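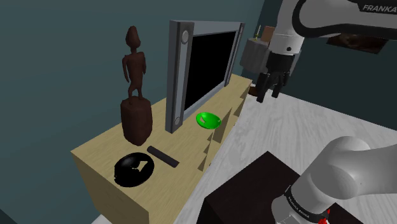 The Long Way to Jarelov

The bus to Jarelov left at ten past six in the morning, and Mélanie Poirier had been standing at the stop since twenty to, because her mother had raised her to believe that buses left early out of spite. She had a thermos, a paper sack with two egg sandwiches in it, and her grandmother's accordion in a case that had lost its handle somewhere back in the eighties and had been carried ever since by a length of clothesline.

It was April and the puddles still had a skin of ice on them. When the bus came, the driver got down to open the luggage door, looked at the accordion, looked at the sky, and told her she had better keep it with her up front.

"Is it loud?" he asked.

"Only if I play it," Mélanie said.

He seemed to think this over for the first several miles. His name tag said Laurier Landry, and he had the kind of large, patient hands you see on bakers and on people who fix clocks. There were four other passengers, all asleep before the gravel pit, and so it was natural enough that the two of them should start to talk, him with his eyes on the road and her leaning forward with her arms around the case as if it were a big square child.

She told him she was taking it to old Melnyk, who was the last man in the county who would open up an accordion and not just shake his head at it. Three of the reeds had gone sour, and the low F had quit altogether the winter her grandmother died, which the family did not discuss. Melnyk had said on the telephone that he would want 452 dollars and that she should bring her own lunch.

"That's a funny number," said Laurier.

"I thought so too. I asked him why not 450 and he said the two dollars was for the stamps."

"What stamps?"

"I didn't like to ask."

They stopped at Rosico for fuel, and Laurier bought her a coffee although she had the thermos, and she drank it although she didn't want it, and gave him one of the egg sandwiches. He ate it standing by the front wheel in the wind. He said there was too much pepper in it and that it was the way his father used to make them. His father had driven this same road for the dairy, 200 cans a morning, and had sung the whole way, hymns mostly, and one song about a goat that he would never finish when there were ladies in the truck.

"How did it go?" Mélanie asked.

He hummed a bit of it, looking off toward the pumps, and his ears went red.

Well, she knew it. Of course she knew it, everybody's grandmother had played it at everybody's wedding, only in her family it had been about a priest. She had the case open on the front seat before he had wiped his fingers. The bellows wheezed and one of the sleepers sat up and said a word, and then she was into it, with the sour reeds whining and a hole in the tune every time it went down to the low F. Whenever she came to the hole Laurier put the note in himself, a deep sort of honk from the back of his throat, and he never once missed it.

They were late out of Rosico by nearly 7 minutes, and a woman in the third row wanted to know who she could complain to. But then she asked whether they knew the one about the miller's daughter, and they did.

At Jarelov it had started to rain. Melnyk was waiting under the awning of the hardware store with his dog, Moritz, an animal of great age who got up when he saw the bus and then regretted it. Laurier carried the case down the steps by its clothesline and set it on the bench where it was dry.

"I go back at four," he said.

"He says it will take until tomorrow."

"I go back at four tomorrow, too."

Melnyk had already undone the latches and was listening to something inside with his head on one side. He pressed the low F, and waited, and pressed it again.

"Who's been playing this?" he said. "It's warm."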